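Limescale and the hot water tank

The pressure at our kitchen tap dropped in August and I spent the better part of a month blaming the wrong part. I am writing the sequence down for anyone with the same layout: a 500 litre vented cylinder, hard water, and pipework that predates the current owners.

My first suspect was the inlet strainer. It had a little grit in it and nothing more. The second was the mixing valve, a Flevis unit fitted before we moved in. I stripped it, soaked the cartridge in citric acid solution and put it back. Flow improved for a few days and then fell off again. That should have told me the scale was still arriving from upstream, but I ordered a new cartridge anyway.

Dima Mahasneh, who used to service boilers in Mudemgate, asked what temperature I was running. The thermostat said 60. A probe strapped to the outlet pipe said 58, so the thermostat was not the problem. He then asked when the immersion heater had last been out, and I had no answer.
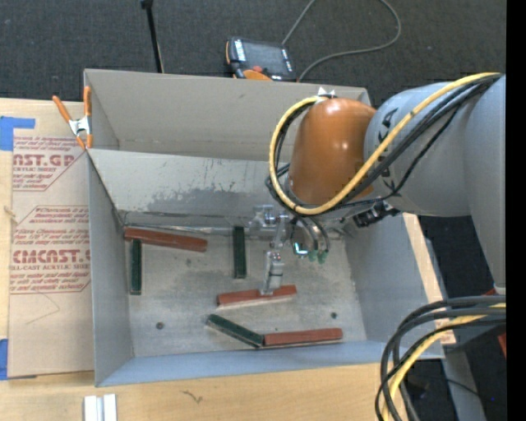

Draining the cylinder took most of a morning through an ordinary garden hose. The element came out with a long spanner and some penetrating oil, and it was furred from end to end. Scale had also flaked off and settled at the bottom of the cylinder, where the draw to the kitchen branch picks it up. I had assumed a smooth surface would stay clean, but scale keys on to any roughness. A patch of wear like the dark one low on the sloping panel of that grey bin would be enough to start it, and an old copper wall has plenty.

I flushed the cylinder 3 times, until the water ran clear, then fitted a new element with a fibre washer. Hand tight plus a quarter turn held. The old washer had gone hard and came away in pieces, so have a spare ready before you drain anything.

The kitchen tap is back to its former flow. The Flevis cartridge I bought is still in its bag, and Kiri Ruawai has asked for it if I don't fit it by winter.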